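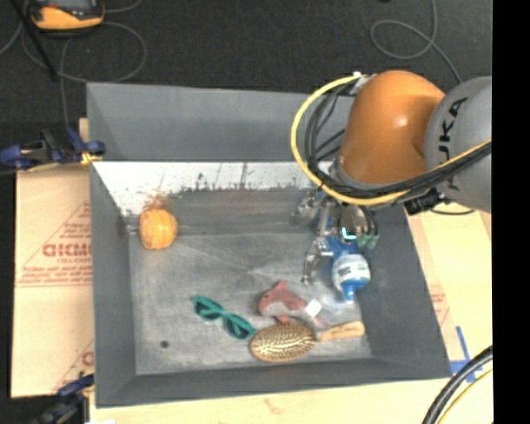 Small household objects and toys in a gray bin.

About Derstead

Home
About Us
Clear-Outs
Storage
Shop
Contact

Derstead is a house clearing company in Rornance. We empty homes when people move, downsize, sell, or lose a parent, and we find a place for what is in them. We also run a secondhand shop at 491 Vasiliauskas Road and rent short-term storage in the building behind it.

We have been doing this for almost 13 years. We are privately owned and not part of a franchise.

How we started

Ainhoa Lorente and Dougal Forsyth met while working for a moving company that has since closed. Movers get a close look at what happens when a household is too big for the next place it has to fit into. On moving day the truck would fill up, and the family would stand in the driveway trying to decide about a china cabinet in ten minutes. Often the cabinet went to the curb. Sometimes somebody called a week later asking if there was any way to get it back.

They thought the sorting should be its own job, done before the movers came and at a slower pace. They bought one used box truck and put up a notice in the grocery store. The first customer was a retired piano tuner with a full basement. He wanted the tools to go to someone who would use them, and it took Dougal most of a month to find that person, a woman in Jokuvlow who was learning the trade. She still has them. We have cleared two houses for her relatives.

The name comes from the street where Ainhoa grew up. There is no Mr. or Mrs. Derstead, although we get mail for both.

The shop came later. We were giving away or hauling off good furniture every week and had no space to hold it. When the old carpet store on Vasiliauskas Road came up for rent, we took it. It still has the carpet store's loading door, which sticks in cold weather.

What we do

Full clear-outs. We empty a house, apartment, garage, or storage unit and leave it swept. We handle the furniture, the kitchen, the closets, the attic, and whatever is under the stairs. If you are selling, we work to the date your agent gives you.

Partial clear-outs. You may only need one room done, or only the basement. Many of our customers are staying in their homes and want to be able to use the spare bedroom again. We are glad to do small jobs.

Sorting with you. One of us sits down with you and goes through things at your speed. We book these visits in half days. Most people are tired after a half day of this, and we have found that decisions made past that point are the ones they regret.

Sorting without you. If you live far away, or you would prefer not to be there, we can do the sorting from a list that you give us. We photograph anything we have a question about and send it to you in the evening. We do not throw out photographs, letters, military papers, or anything handwritten until you have told us to.

Storage. We have small units for people who are between homes or who need more time. They are dry and heated, and they rent by the month. They are not meant for long stays, and we will say so if we think you are paying to store things you do not want.

How a job usually goes

You call or write to us. We ask where the house is, how big it is, when it has to be empty, and whether there are stairs. Then one of us comes to look. The visit is free and usually takes under an hour.

After the visit you get a written price. It covers labor, the truck, dump fees, and cleaning up. If we expect to sell some of the furniture in our shop, we take its value off your bill before you sign. We do it this way so you are not waiting months to hear what a dresser sold for.

On the first day we walk through the house with you, or on the phone with you, and put colored tape on things. Blue tape means it stays with the family. Yellow tape means ask. Anything without tape is ours to sort. Please take your time with the blue tape. Put it on anything you want, including things that seem silly. People have put it on a coffee can of buttons, a doorknob, and a section of wall with a child's height marked on it. We cut out the wall and patched the hole.

We start with the rooms nobody slept in, such as the garage and the laundry room. Bedrooms and desks come last. A typical house takes three or four days.

Small things

Furniture gets most of the attention when people plan a clear-out, but it is the quick part. A sofa is one decision. A kitchen drawer may be a hundred of them, and every house has several drawers like that, plus the shelf by the back door and the box that was never unpacked from the last move.

We sort small things by hand at the shop if there is no time to do it in the house. They get sorted by what they are and then looked over again for anything personal. Keys are kept for a year. Toys are checked for missing parts and cleaned before they go out for sale. Jewelry, cash, coins, and documents always go back to the family, whatever the agreement says about the rest. That is written into the contract, and we have returned wedding rings that people had given up on long before.

If you are getting ready for us, you do not need to tidy. It is easier for us if you leave drawers as they are. When people tidy before we arrive, things that belong together tend to get separated, and then we are looking for the other half of a camera or the legs of a table.

Where things go

Some of what we take is sold in our shop. Some goes to a furniture bank in Jokuvlow that helps people setting up a first apartment. Books go to the library sale in August, and we store them until then. Scrap metal, electronics, and paint are taken to the county site. Linens that are too worn to sell go to the animal shelter, which is always short of towels.

Some of it goes to the dump. We would like to be clear about that, because customers sometimes feel bad when they find out. Mattresses, pressed-board shelving that has gotten wet, and most old upholstery cannot be placed anywhere we know of. If it matters to you where a certain item ends up, ask us during the visit and we will tell you what we think its chances are.

Who we are

Ainhoa Lorente, owner. Ainhoa does most of the first visits and writes the prices. She speaks English and Spanish. If you call before 9 a.m., you will probably get her.

Dougal Forsyth, owner. Dougal runs the trucks and the schedule. He decides how large items come out of narrow houses. He also repairs chairs for the shop.

Reet Rebane, sorting. Reet worked in a county records office before she joined us, and she handles paper. If there are file cabinets, old tax returns, or boxes of letters in the house, she will be on your job. She can tell you what you are required to keep and for how long, and she shreds the rest on site if you want to watch.

Tainá Seixas, shop manager. Tainá prices everything on the floor and is the person to ask if you are looking for something in particular. She keeps a want list in a notebook at the counter. She speaks Portuguese and English.

Austra Hunt, storage and office. Austra answers email, sends out the contracts, and looks after the units.

On larger jobs we bring in extra help with the lifting. These are people who have worked with us before, and they are covered by our insurance.

Things we do not do

We do not appraise antiques. If we see something we think is worth more than our shop could get for it, we will tell you and suggest that you have it looked at by someone qualified.

We do not move households. There are good movers in Rornance, and we can work around their dates.

We do not take medical waste, fuel, ammunition, or live animals. If there is a freezer, please tell us whether it has been running.

We do not start work on a house where the heirs disagree. We need one person who can sign and who can be reached by phone. If things are still being settled, we can put the contents in storage as they are and sort them later.

Area and hours

We work in Rornance, Jokuvlow, and the towns along the lake road. We will go farther for a full house, with a charge for mileage that is shown in the written price.

The shop is open from 10 a.m. to 6 p.m. Parking is in back, next to the loading door. Donations are taken at the counter until 4 p.m. Please do not leave anything outside after closing, as rain has ruined a number of good things that way.

The office can be reached at the shop counter or through the contact page. Austra answers email the same day in most cases. In spring, when many houses go on the market, we are booked several weeks out, so it helps to call once you know your closing date.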